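In defence of plates that do not match

When my husband and I moved to Gallamby, we bought our first dishes in a second-hand shop near the train station. The lady put everything in a box and asked for 7 dollars. There were four plates, and no two of them had the same colour. I was a little ashamed of it. Where I grew up, a family had one good service, all white with a thin line of gold, and if one piece was broken my mother spoke about it for years.

I have changed my opinion since then, and I would like to explain why.

Last March a friend showed me her new dinner set. She paid more than 200 dollars for it, and it is very beautiful, grey like a stone from the river. She keeps it behind glass. For ordinary evenings the family eats from old plastic plates, so the beautiful things are looked at maybe two times in a year. I did not say anything, as it was her birthday, but on the bus home I thought about it the whole way.

A matching set makes you a guard. You must count the pieces after every party. You must be angry with a child who drops one bowl, because the bowl has five sisters in the cupboard and now they are incomplete. With mixed plates this problem does not exist. If one breaks, you are sad for that plate only, and you go and find another.

People tell me that a mixed table looks poor, or untidy. I do not agree. What looks untidy is a table where nothing was chosen. Put a simple cloth under the dishes, something with squares or stripes, and the colours become friends quickly. I also believe that a pale colour wants a warm one next to it. Blue on yellow is my favourite - you lay the one on top of the other and only a thin piece of the lower plate shows, like the moon when it is almost finished. 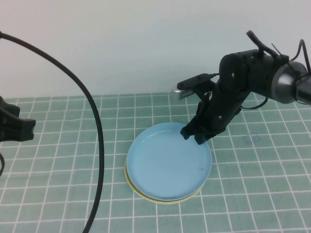

There is also the question of stacking, and here I must be fair to the other side. Plates from one set sit well together in the cupboard. Mine do not always do this. A deep one under a flat one will move, and twice I have heard that terrible small noise in the night. So I keep the deep ones apart, on the lower shelf, and I no longer buy a plate only for its colour without checking the shape of its rim.

My daughter will move to her own flat next year, and she has already asked if she can take the green plate. I told her yes. Then I went to the cupboard and looked at it for a while, and I think I will need to visit the shop again.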